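Tidying Up by Machine: Progress Report to the Delaunay Fund

Grant holder: Cekerbridge Household Automation Group
Prepared by: Folke Söderlund, project lead

Dear friends at the Fund,

When you agreed to support us, you asked for reports that a person could read over a cup of coffee without a dictionary at hand, and I have tried to keep to that, though those of you who know me will also know that the coffee may need topping up before I am through. The question you gave us was a plain one: can machines do household chores yet? Our part of the answer concerns tidying, which means picking small things up from where they have been left and putting them where they belong. 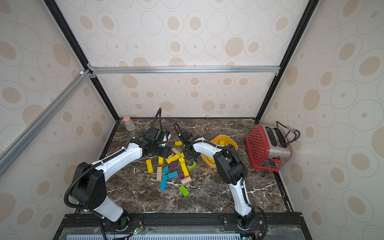 CEKERBRIDGE, September 2024

Since our last letter in February we have moved out of the planning stage and into daily work at the bench. The two arms share one counter, with a marble surface and patterned wallpaper around it. I was skeptical about the wallpaper when it was first suggested, and I remember saying so at some length. I have come around. Kitchens and playrooms have busy walls and shiny counters, and a machine that only manages in front of a plain gray board is of little use to a family with children.

The chore we have spent most of our time on is sorting toy blocks: the yellow ones go in the yellow container and the other colors stay put. It sounds like something you would give a toddler to do while you got supper ready, and that is very much why we picked it. Everyone who visits understands the job at once, and everyone can see for themselves when it has gone wrong.

In this reporting period we logged 2626 attempts at picking up a single block. An attempt counts as a success if the block ends up in the container and stays there, with no help from any of us. I had hoped to reach 2000 attempts by this point, so on quantity we are comfortably ahead, and I would like to thank the team for their patience with what is, by any measure, repetitive work.

Quality is a more mixed story. Cubes standing clear of their neighbors have become dependable enough that we have stopped gathering around to watch. Blocks that touch each other are harder. The fingers need room on both sides, and if there isn't any, the arm has to choose between nudging the pile apart and coming in from another angle. We began the spring by forbidding nudging altogether, as it seemed untidy. Over the summer we gave that up and allowed small pushes, and the work went better almost from the first morning.

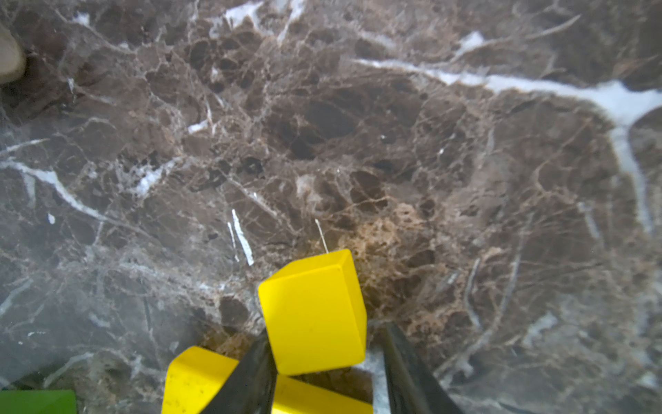
The other thing we changed was speed. Our early settings were much too cautious, with the arm stopping above each block for so long that one of our visitors asked me very kindly whether it had been switched off. We have shortened that pause. A person could still clear the same counter several times over while our two arms are getting on with it, and I don't want any reader of this report to come away thinking otherwise. For a chore that could be done overnight, though, slowness may matter less than we all assume, and I would welcome the Fund's thoughts on that.

Color has been less of a worry than I expected. Yellow against dark brown is about as friendly as a color problem gets. Natural wood gives us more trouble, particularly when the light changes in the afternoon, and a pale block has now and then been carried off to join the yellow ones. We plan to keep the wooden pieces in the mix for exactly that reason.

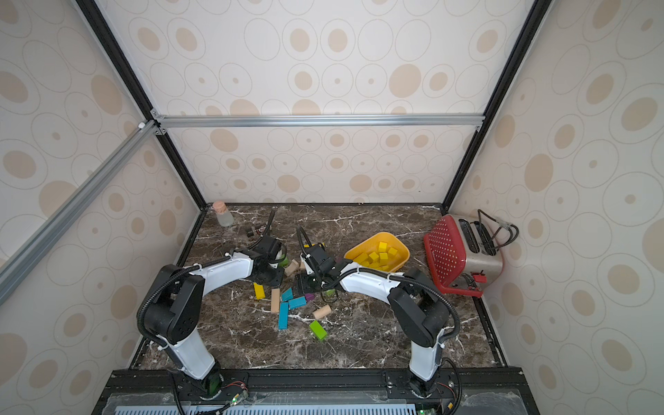

Yellow cubes in the bin, with teal, purple, green and natural wood pieces out on the marble.

You also asked us how two arms compare with one. I can give only a partial answer. With one arm working and the other parked, the job is simple to plan and rather dull to watch. With both working close together, they must keep out of each other's way, and a fair part of the summer went into teaching them some manners. Our present rule gives the right of way to whichever arm is already holding something. It is a crude rule, and it does lead to some standing about, but we have had far fewer bumps under it than we had in the spring.

We keep other household things on the counter while the sorting goes on, among them a toaster and a little jar with a cork in it. Real counters are never cleared for our convenience, and I think a machine should be judged partly on what it leaves alone. The jar has been knocked over twice in the whole period, both times by a trailing cable, and we have tied the cables back more firmly.

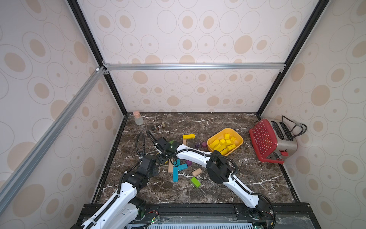

The right gripper over the blocks, with a heap of yellow ones in the tray.

On spending, there is little to trouble you with. We are within budget on equipment and slightly over on replacement parts, chiefly fingertips, of which we have worn out 19. Our supplier, Brakormont, has agreed to send the next set in a tougher material, and we will report on how they last. The software side, which we call Jisau in the workshop and in our notes, has cost us nothing beyond staff time.

For the coming period we propose to spend less effort on blocks and more on things people leave lying around: spoons, pens, socks if we can manage them. Socks frighten me a little. They have no fixed shape, and everything we have learned about cubes may turn out to be of small help. We would also like to try the sorting in a second room with different light and a different counter, so that we can tell you how much of our progress travels.

So, can machines do the chores yet? This one, on this counter, fairly often and rather slowly. I would not put it in my sister's house tomorrow, but I would be happy to show it to her, and to any of you who would care to make the trip. The spare chairs are comfortable, and we can offer you lunch.

With warm thanks for your continued support,

Folke Söderlund
Cekerbridge Household Automation Group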